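Section 4: Setting up the sorting table

I do this part on the coffee table at home, and you can too, as long as you can reach every side of it. Give yourself 2 minutes before you open the Skesmont kit (I always skip that and always regret it!).

1. Spread a cloth over the table. Mine's a big stripy thing, mostly magenta, and I love it, but any cloth you don't mind getting bits on will do.

2. Put your cardboard tubes and flat pieces on the cloth. Torn ends are fine. I've never had a perfectly neat one and the projects come out great anyway.

3. Add a bowl for the small stuff. If you tip it on its side you can sweep scraps straight in, which I find quicker.

Note: keep flat card and tubes in separate piles once sorted. The Machala sheet in the back of this guide uses them in that order.

Caution: shake the cloth outside, over a bin. Cardboard fluff gets everywhere.
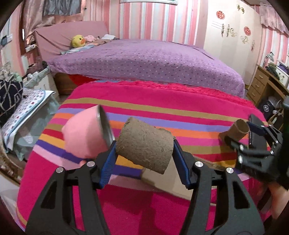
Fig. 6. Tubes, flat card and the pink bowl above the striped cloth.

4. Pick out the tubes you want for Section 5 and fold the rest flat for recycling.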